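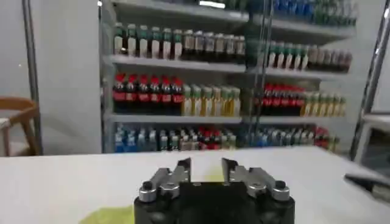
Hutley abre un laboratorio de seguimiento ocular para estudiar cómo leemos los prospectos

El centro, puesto en marcha junto a la consultora Trarden, registrará la mirada de voluntarios mientras consultan la información de medicamentos de uso corriente

1 dic 2022

El instituto de investigación Hutley ha abierto en Poltbridge un laboratorio dedicado al seguimiento ocular, la técnica que registra hacia dónde mira una persona, durante cuánto tiempo y en qué orden. El primer trabajo de la nueva instalación se centrará en los prospectos de medicamentos y en la dificultad que encuentran muchos lectores para localizar en ellos un dato concreto, como la dosis máxima diaria o qué hacer si se olvida una toma.

El proyecto lleva el nombre de Aoun y está dirigido por la psicóloga Yaowalak Saithong, que se incorporó al instituto en abril. La parte técnica corre a cargo de Qusai Saab, ingeniero de la consultora Trarden, empresa que aporta el programa de análisis y parte del equipo de medida.

"Sabemos bastante de lo que la gente dice que lee y muy poco de lo que lee", explicó Saithong durante la presentación. "Si preguntamos a alguien si ha consultado el apartado de contraindicaciones, suele contestar que sí. Luego miramos el registro y vemos que pasó por el título y siguió adelante."

Cómo se mide

Los participantes se sentarán delante de una pantalla o de un atril con el prospecto en papel, según el grupo al que hayan sido asignados. En el primer caso, el dispositivo va fijado bajo el monitor y emite luz infrarroja que se refleja en la córnea; una cámara capta ese reflejo junto con la posición de la pupila y el programa calcula el punto de la página al que se dirige la vista. En el segundo caso se emplearán gafas con cámaras diminutas en la montura, que permiten girar la hoja, doblarla o acercársela a los ojos.

Antes de cada sesión se hace una calibración. El participante sigue con la mirada una serie de puntos y el sistema ajusta sus cálculos a la forma de sus ojos. El proceso es breve, aunque puede alargarse con personas que usan lentes progresivas o que llevan mucho maquillaje en las pestañas. A quienes acudan con máscara de pestañas se les pedirá que se la retiren.

Los registros distinguen entre fijaciones, que son los momentos en que el ojo se detiene, y movimientos sacádicos, los saltos rápidos entre una detención y la siguiente. Una fijación larga sobre una palabra puede indicar interés, pero también que el lector no la entiende. Por ese motivo el equipo de Aoun no trabajará solo con los datos de la mirada -- cada participante responderá además a una entrevista y a una prueba de comprensión sobre lo que acaba de leer.

También se anotarán los cambios en el diámetro de la pupila, que tiende a dilatarse cuando una tarea exige más esfuerzo mental. La medida es delicada, porque la pupila reacciona sobre todo a la luz, y la sala se ha acondicionado con iluminación constante y paredes de color gris neutro. Las persianas permanecerán bajadas durante las sesiones.

Participantes

El estudio prevé reunir a unas 500 personas adultas de Poltbridge y de los municipios vecinos. Se busca que haya representación suficiente de mayores y de personas que toman varios medicamentos a diario. Cada voluntario acudirá a dos sesiones, separadas por seis semanas, y leerá en cada una de ellas un prospecto distinto. En la segunda visita se utilizarán versiones reordenadas, con el mismo contenido pero con la información sobre dosis al comienzo y un cuerpo de letra mayor.

Hutley ya realizó una encuesta previa por correo, a la que contestaron 1.521 personas. En ella se preguntaba por los hábitos de lectura de prospectos y por los apartados que resultaban más confusos. Entre las respuestas abiertas se repetían las quejas por el tamaño de la letra, por las listas de efectos adversos sin orden aparente y por lo difícil que es volver a plegar la hoja y meterla en la caja. Las respuestas sirvieron para elegir los textos que se usarán en el laboratorio.

Pueden apuntarse personas con gafas o lentillas. Quedan fuera, por limitaciones del equipo, quienes padezcan nistagmo o se hayan sometido recientemente a cirugía ocular. Los desplazamientos en transporte público se abonarán presentando el billete.

Privacidad

Uno de los asuntos que más tiempo ha ocupado a los responsables es el tratamiento de los datos. La mirada puede revelar aspectos que la persona no desea compartir, desde un problema de visión sin diagnosticar hasta una preocupación por una enfermedad determinada. Según Saab, las imágenes de los ojos se borran al terminar cada sesión y solo se conservan las coordenadas y los tiempos, asociados a un código.

"No necesitamos saber quién es cada persona para saber en qué línea se atasca", señaló el ingeniero, que añadió que Trarden no podrá usar los registros para otros clientes. El acuerdo firmado con el instituto lo excluye de forma expresa. Los participantes podrán solicitar la retirada de sus datos mientras el estudio siga abierto, sin necesidad de explicar los motivos.

Preguntada por si el laboratorio aceptará encargos comerciales, como pruebas de envases o de anuncios, Saithong respondió que no los descarta más adelante, aunque la sala está reservada para Aoun hasta que concluya la recogida de datos. "Hay mucha demanda en ese terreno, pero ahora mismo tenemos la agenda llena con los prospectos", dijo.

Los límites de la técnica

La investigadora pidió cautela con los mapas de calor, las imágenes de manchas rojas y amarillas que suelen acompañar a este tipo de trabajos. A su juicio resultan vistosos, pero mezclan a lectores muy distintos y ocultan el orden en que se miró cada zona. El equipo publicará los recorridos individuales, ya anonimizados, junto con el código utilizado para analizarlos.

Queda por ver, además, hasta qué punto se parece la lectura en un laboratorio a la que se hace en casa, de pie en la cocina y con fiebre. Las gafas ayudan a reducir esa distancia, según Saab, pero no la eliminan. El instituto estudia llevar a cabo una segunda fase en domicilios, para la que aún no hay financiación.

Las solicitudes para participar se recogen en la recepción del instituto y en el formulario de su página web. Los seleccionados recibirán una llamada para concertar la primera cita y deberán llevar las gafas que usen habitualmente para leer.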